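Home cooks wanted: recipe testers for the Omamdale Community Cookbook
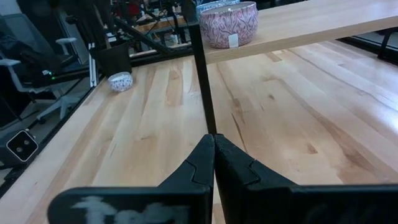
Bayu Sumampouw
Recipe Editor, Walo Kitchen

Walo Kitchen is looking for 30 home cooks to test recipes for the second edition of the Omamdale Community Cookbook. The first edition came out of church halls, footy clubs and family kitchens, and plenty of the recipes in it had never been cooked by anyone but the person who sent them in. We had letters about the lemon slice for years. This time every dish gets cooked by at least two people who have never made it before.

What testers do

You will be sent one packet of four recipes at a time. You shop for the ingredients, cook each dish exactly as written and fill in a two-page form. The form asks how long each step took, which instructions you had to read twice, what size pot or tin you used, and how many people the dish fed. There is space at the end for anything else. Please use it.

Cooking exactly as written is the hard part for experienced cooks. If the recipe says one clove of garlic and you would use six, use one and write down that you would use six. If a cake looks done before the stated time, note the time, check it with a skewer and take it out. We don't want anyone burning their dinner for us.

The testing runs from March and each packet has a three-week turnaround. Most people will do two packets. You can stop after the first.

Who we need

You don't need training or a fancy kitchen. We need people who cook at home at least three nights a week, own a set of kitchen scales and can write clearly about what happened. A mix of ovens would suit us well, including gas, electric and fan-forced. Some testers should be fairly new to cooking, as the book is often given to people moving out of home for the first time.

We are short of testers for the following:

Bread and yeasted buns
Pressure cooker and slow cooker meals
Jams, pickles and relishes
Curries and rice dishes
Anything gluten free

If you have a food allergy or don't eat certain things, say so on your application and we will choose your packet around it. Vegetarian and vegan packets are available. People who work as chefs are welcome to apply, but we will take no more than five.

Payment and costs

Testers are paid $200 per completed packet, plus groceries. Keep your receipts and send them in with the forms. There is a grocery limit of $90 per packet, and if a recipe looks likely to push you over - the seafood pie might - ring us before you shop. We don't pay for equipment. You keep the food.

All testers are named in the book unless they ask not to be, and receive one copy on publication.

A few conditions

The recipes are unpublished, so please don't post them online or pass them around. Telling your family what they are eating is fine. You must be 18 or over and have a postal address in the Omamdale or Illen district, as packets go out by mail and we may ask you to drop a sample of jam or pickle at our Widmer Street kitchen.

How to apply

Write us a letter or an email of no more than 400 words. Tell us what you cooked last week, what kind of oven you have and which dishes you would prefer not to test. Include a phone number and a good time to ring. Application forms are also at the front counter of Walo Kitchen, 384 Widmer Street, Omamdale, from 9 am to 3 pm.

Applicants will hear from us either way before the first packets are posted. Questions about the testing can be left for Bayu at the counter.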